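Data > Retail > Clater Flower Orders

# Clater Flower Orders

Order and delivery records from Clater, a flower shop with two counters and one delivery van. The set covers 1,493 orders. Each order is one row in orders.csv, and each stop the van made is one row in stops.csv.

Last updated 21 July 2026.

## What is in it

orders.csv holds the order number, the date the order was taken, the date it was wanted, the product code, the price before tax, the occasion and the counter that took it. The two counters are called Kivach and Pascual after the streets they are on.

stops.csv holds the order number, the delivery zone, the time the van left, the time the driver marked the stop done, and a result code. An order can have more than one stop if the first try failed. Pickup orders have no row in this file.

products.csv lists the 202 product codes in use. Codes starting with A are arrangements, P is potted plants, L is loose stems by the bunch, and S is sympathy pieces. A few codes were reused after a product was dropped. Use the valid_from column when you join, or you will get roses priced as ferns.

## Where it came from

Both counters enter orders in Firow, the shop's order program. The tables were exported from Firow one month at a time and put together with merge.py. Paper tickets from before the Pascual counter opened are not included.

## Cleaning

Customer names, phone numbers, street addresses and card messages were removed before the export left the shop. Addresses were replaced with a zone number from 1 to 8. Zones with fewer than 30 orders were folded into the next zone over, so zone 6 is larger than it looks on the shop's own map.

Test orders were dropped. Orders canceled on the same day they were placed were dropped too. Later cancellations are kept and have result code X.

Prices are as charged. Staff discounts are not marked.

## Known problems

- Times in stops.csv are rounded to five minutes.
- The occasion field is free choice at the counter and "other" is used a lot, mostly at Kivach.
- Mother's Day orders in May were sometimes entered in batches at the end of the day, so the order time for those rows is no use.
- Wedding work is entered as one order with one price, whatever the number of pieces.
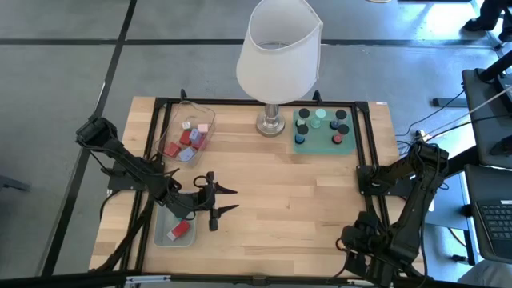
- Two product codes, A17 and A71, were mixed up at the Pascual counter for a while. We fixed the ones we could match to a receipt. The rest have a 1 in the check column.

## Loading

All files are UTF-8, comma separated, with a header row. Dates are year-month-day. Empty means not recorded, and zero means zero. sample.csv has the first 50 orders if you just want to look at the columns.

## Use

Free for teaching and for research. Please don't try to work out who ordered what. If you publish something, cite it as "Clater Flower Orders" with the update date given at the top.

Send corrections with the order number and the column name. We make a new export when there are enough of them.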